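Housekeeping practical, wk 2: making up the bed
Notes M. Peñalver, Dellport campus

Start w/ the bare mattress. Check seams and corners first, stains, tears, anything crawling. Strip protector goes on before the fitted sheet, not after (5 marks, people lose them every year). Upholstered headboards: brush or vacuum, never spray direct onto the fabric. Pull the bed out from teh headboard side if you can't get your hand down the gap.
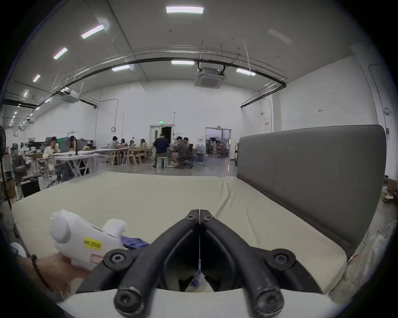

Top sheet next, wrong side up, 40 cm turned back at the head. Mitred corners at the foot only. Smooth from the centre out. Colour-coded cloths: keep to the chart, don't mix bathroom ones in. Pascual Sepúlveda takes the doona covers after the break, bring your own pilowcase.

Last updated: Sun 19 January
We use cookies to remember your settings. Accept / Manage
© Dellport Hospitality Training | Contact | Back to top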